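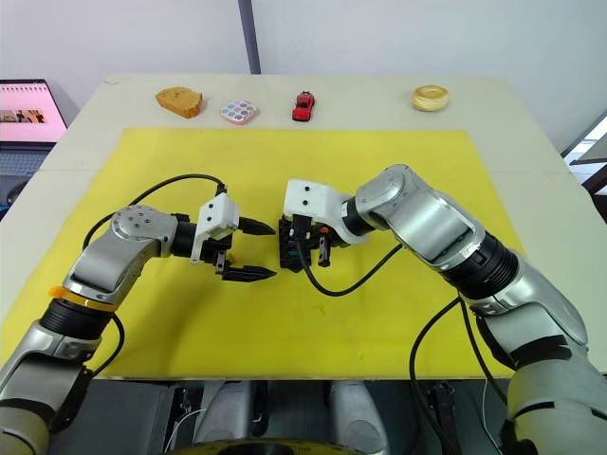
Lillham Toy Library: progress report for July
Prepared by Nele Oltmanns for Huguette Marchal, Hesau Fund

1. Work covered

The grant pays for the sorting, checking and relabeling of the small-toy stock. Large toys and board games are outside its scope.

2. Stock status

The opening inventory listed 3,931 small items. At the end of the month 3,174 had been checked and entered in the new catalog. The remainder is still in the old storage bins and consists mainly of play food and vehicles.

Play food is now cataloged by type. Bread slices and pastries have separate codes, as the old single code "bakery" made it impossible to tell which item was missing from a returned set. Toy cars are entered by color and body style. Palette-type toys with colored wells were previously split between art supplies and pretend play; all have been moved to pretend play.

3. Table layout

Checking is done at a light beige table with a yellow mat. Items waiting for a catalog entry are placed in a row along the far edge, on the bare tabletop. The mat is kept for handling. Iqra Jadoon has written this up as a one-page procedure, which is attached.

4. Items withdrawn

33 items were withdrawn for cracks, loose wheels or peeling paint. Clyde Doucet is reviewing these for repair. Replacement parts for the vehicles have been requested from Pfeiffer, and no delivery date has been given.

5. Open points

Label stock: the current labels do not hold on curved surfaces such as the toy buns. A smaller label is on trial. Pending the result, round items are bagged and the bag is labeled.

Bestitz branch: 4 crates are to be transferred once shelf space is confirmed. Lieselotte Haberkorn is the contact.

Budget: spending is within the approved amount. No change to the grant is requested for the next period.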